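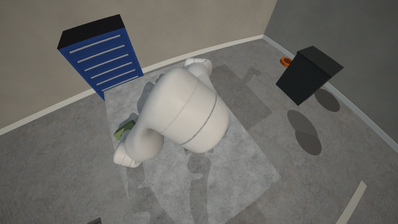 One reader's comment keeps coming back in various forms: if the arm already works in simulation, why are you still six months away from letting it near a real bench? Fair enough, and most of the answers on this page are a long way of replying to it. Simulated arms don't have sticky bearings. Ours does.

Gumby: frequently asked questions
Last updated 14/11/2024

What is Gumby?
Gumby is a robot arm being put together in the shared workshop at Clirumico. The plan is for it to pick small parts out of a tray and put them somewhere useful. We have a simulated version that moves nicely and a real version that mostly sits under a dust sheet with its covers off.

Does it work?
Depends what you mean by work. In simulation the arm reaches where we tell it to most of the time. The real one has moved three of its joints under power, one at a time, with somebody's hand on the switch. Be wary of any home build that only shows you the first sort of result, ours included.

What do you use for the simulation?
Paseo, which is our own set of scripts on top of a physics engine. The name is older than the arm and doesn't mean anything. It runs on an ordinary desktop PC. We are not handing it out yet as half the settings are typed in by hand and would make no sense to anyone else. 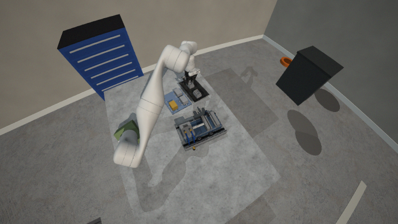
Gumby in Paseo, with the gripper over the black tray. Rendered, not photographed.

Why do the parts look so plain?
A plain grey block is quick to model and easy to swap. It also flatters the gripper. Real parts have burrs, oil on them and corners that aren't square, so I wouldn't read much into a tidy pick from a tidy tray.

Can I trust the success rates people quote for this sort of thing?
Ask how many tries there were and what counted as a success. Our last proper batch in Paseo was 51 tries, and 22 of those were failures by our own rules -- a part dropped, nudged out of place or never gripped at all. You could call a good few of those "nearly" and get a much prettier number. We don't.

Which motors are you using?
The joints are driven by second-hand units from Norðdahl, bought as a job lot of 8. Five were fit to use. The rest went back in the box and we have stopped pretending we'll repair them.

Would you buy from them again?
Not without testing before paying. The listing said "lightly used" and I have my doubts.

How much has it cost?
More than a cheap ready-made arm would have. If all you want is an arm that moves, buy one. The build only makes sense if you want to take it apart as well.

Is it safe to have in a shared workshop?
Not while it's running with people about, no. The power supply is locked away between sessions and the stop button is wired to cut the motors, with no software in between. Please don't lean on the arm even when it's off. The second joint has no brake.

Will it learn by itself?
I've been asked this at every open evening since August. It follows positions we give it. We may try training something on the simulated runs later, but I'd want to see the real arm repeat one simple move all afternoon first.

Can I come and see it?
Yes, on open evenings. Don't expect a show. Last time the wrist cable had come loose and visitors watched us look for the right screwdriver.

Are the drawings available?
The base and elbow are on the workshop's shared drive. The wrist drawings are out of date, so please don't cut anything from them until the new set goes up.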